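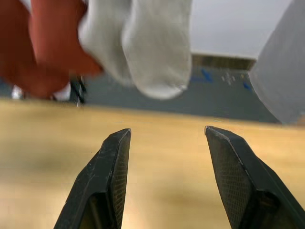

Two white socks hang above a table, seen from a camera near the robot's gripper. The black fingers are open.

How a robot is shown what to do

Taking a sock off a drying line is easy for you. For a robot arm it is a long list of small moves. Writing a rule for each move would take ages, and the rules would fail when a sock hung a different way. At the Honeo workshop in Stokley, the arm is shown the job instead. There are 2 ways to do this.

By hand

A person holds the arm and moves it through the task. The motors go slack so the arm can be pushed. Sensors in each joint measure its angle many times a second, and a computer saves the numbers.

By remote control

A person sits a short way off and moves a small set of handles. The robot arm copies them. When the person squeezes, the gripper closes. The person can watch through the gripper camera, which sees what is between the fingers.

What gets saved

One full try at a task is called a demonstration. It holds the pictures from the camera, the joint angles, and how far open the gripper was, all lined up in time. Honeo saved 90 demonstrations in June. The full set for hanging laundry now has 3000.

How the robot learns

A computer program studies the set. It looks for links between what the camera saw and what the person did next — for example, closing the fingers when a sock was between them. Later the program gets a new picture and has to pick the next move without help.

Words to know

Gripper: the part of a robot that holds things.
Joint: a place where the arm bends or turns.
Sensor: a part that measures something, such as an angle.

Page updated 2018-12-15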